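Über uns

Hallo und schön, dass ihr hergefunden habt! Ich bin Enda Carroll und habe Prorow gegründet, nach langem Hin und Her am Küchentisch und mit einem Kredit, über den ich heute lieber nicht mehr nachdenke. Wir sammeln Greifbeispiele für lernende Systeme. Wenn ein Roboter lernen soll, wie man einen Becher, ein Kabel oder einen Lappen anfasst, dann muss es ihm vorher jemand gezeigt haben, und zwar sehr oft. Das machen wir.

Angefangen haben wir im März in einer ehemaligen Schlosserei, mit einem einzigen Arbeitsplatz und einer Heizung, die nur an oder aus kannte. Inzwischen sind wir 8 Leute an 10 Stationen (ja, mehr Stationen als Leute, irgendeine wird immer gerade umgebaut), und die Heizung ist neu. Meine Kollegin Ní Mhurchú leitet die Aufnahmen, ich kümmere mich um Kunden, Verträge und leider auch um die Buchhaltung.
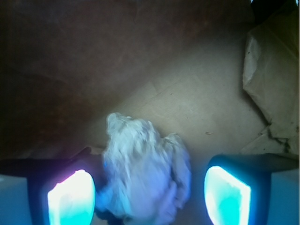
Am liebsten erzähle ich von unserem Projekt Lirico, weil da die Dinge vorkommen, an denen sich andere gern vorbeimogeln: Papier, Folie, Stoffreste, alles, was keine feste Form hat. Ein Würfel sieht beim zweiten Mal noch genauso aus wie beim ersten, aber zerknülltes Papier ist nach jedem Griff ein anderes Ding! Dazu kommt der Untergrund. Wir greifen viel auf Karton, mit Knicken und Krümeln und zerknittertem Packpapier daneben, und die leuchtenden Sensorflächen innen an den Fingern färben so ein weißes Knäuel unten gern mal bläulich ein. Mit solchen Bildern muss das System später klarkommen, also bekommt es sie von uns auch so. Gesteuert wird von Hand, jeder Durchgang wird beschriftet, und die Fehlgriffe bleiben drin. Die sind für das Training oft richtig viel wert, wenn sauber dabeisteht, was schiefgelaufen ist.

Für Lirico haben wir bisher 3,000 Durchgänge mit 31 verschiedenen Materialien abgeliefert. Die Beschriftung läuft über Vudel, unser eigenes kleines Programm, das ich in den ersten Wochen abends zusammengebastelt habe und das inzwischen zum Glück jemand pflegt, der das gelernt hat. Wer will, bekommt Vudel zu den Daten dazu. Eine Anleitung gibt es auch, die ist nur noch nicht besonders schön.

Im Moment suchen wir Verstärkung für die Aufnahmen. Ihr braucht kein Studium, aber eine ruhige Hand und die Geduld, denselben Griff am Nachmittag noch so ordentlich zu machen wie am Morgen. Einarbeiten tut euch Ní Mhurchú, zwei Wochen lang und direkt an der Station. Und wenn ihr selbst ein Greifproblem habt, schreibt mir einfach über das Kontaktformular, gern mit ein paar Sätzen dazu, was gegriffen werden soll und wovon.

Enda Carroll
Stand: Oktober 2018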